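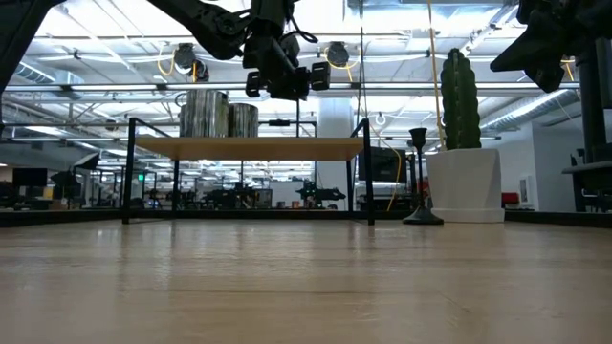

*shelf, two tins on the left, cactus over right*

Hi all,

Quick one before I head out. Replying to the riser thread from March, sorry it's taken me so long, was flat out with the move.

> Has anyone got one of the little Jidon risers on a long table? Ours is up to 40 cm deep at the back and everything just drifts forward. Thinking of one for the tea tins and maybe a plant. Colour of the legs matters, partner is fussy. Also does it wobble

Short answer - yes, get it. Black legs, wood top, goes with anything pale. No wobble on ours but the table's dead flat so no promises.

Longer answer. Tall one and short one together on the left half, right half of the board left clear. Tried them spread out end to end and it looked like a shop. Together is better. You get a spot for the mug or the mail or whatever.

Plant does NOT go on the shelf. Cactus is way too tall for it, put it on the table beside. Same with the black candlestick, it sits on the wood between the two. Fills the gap nicely.
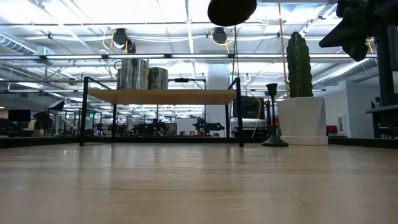
*candlestick and cactus, both on the table. Saucer under the pot!*

Re the saucer. Please use one. Grit under a bare pot will scratch a finish like that in no time and I've already had to buff out one ring at the old place. Cost me an arvo.

Polish - shiny tins show every fingerprint. Dry cloth, don't bother with the spray from Wellska, leaves a film. Same goes for the tabletop, it's glossy enough allready.

Couple of other bits:

- measure under the shelf as well as on top, you'll want to slide things in there
- the Rostirine one is the same hieght but 30 bucks dearer, can't see why
- code on the Jidon box is 1204 if you're ordering through Pacheco, they had 3 left when I rang
- put the tall tin on the outside end, looks less crowded

Haven't decided on candles. Might leave the stick bare, might not. Anyone use the beeswax ones? Do they drip?

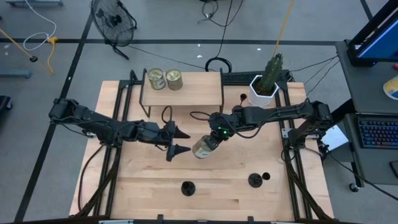
Pacheco wrote back to the list within the hour that beeswax drips plenty if there's a draught, and to trim the wick short before lighting. Also that the 3 risers are down to one, so be quick.

Right, gotta run. Will post the leg measurements tonight if I find the tape.

Cheers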